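Clerkham Arts Board > Funding and Venues
Thread: Is the Irnska "creative hub" grant worth applying for?

paperlantern
Has anyone read the small print on the Irnska grant? It's 2,000 per artist, and you have to give them 30 hours of "public engagement" in return. They don't say what counts. I've been burned by that phrase before.

dull_pencil
I read it. Engagement means whatever the hub manager says it means. Last time I did one of these I ended up handing out lanyards at a business breakfast.

tamsel66
You two are being hard on it. The old Lehtinen building has heat, decent light and a freight elevator. Try renting that yourself for a year. I applied in the first round and the hours were fine, mostly open studio afternoons.

paperlantern
Did you get the full amount up front?

tamsel66
Half up front, half after the report. The report was two pages.

dull_pencil
So half a grant and some homework.

gravelorgan
My problem is the impact study. They claim 526 "creative jobs supported" in Clerkham. Supported how? I asked at the May meeting and was told it includes anyone who attended a workshop. By that measure I have supported several jobs by lending out my ladder.

tamsel66
Every arts funder pads those numbers. It doesn't make the studios less real.

gravelorgan
No, but it decides who gets the studios. Read the shortlist. It leans heavily toward anything with "tech" in the title, and the theater people got one rehearsal slot between them.

moth_and_co
Agree with gravelorgan on the shortlist, agree with tamsel66 on the building – I'd still take a warm room. Trirodura got turned down twice and they've been putting on plays here longer than the hub has existed. I'd like to see the scoring.

paperlantern
Scoring isn't published. I emailed. The reply said the process was "robust."

moth_and_co
Of course it did. A couple from me: 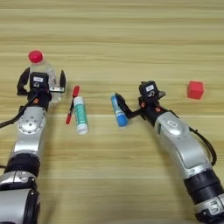
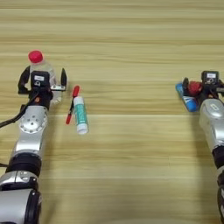 Re: Deadline and what to ask before you sign

dull_pencil
The form closes 21/05/2022, which is a Saturday, so don't count on anyone picking up the phone. Get the engagement hours listed in writing first.

tamsel66
Fair advice. I'd ask about the second payment date too. Mine came late.

gravelorgan
And there it is.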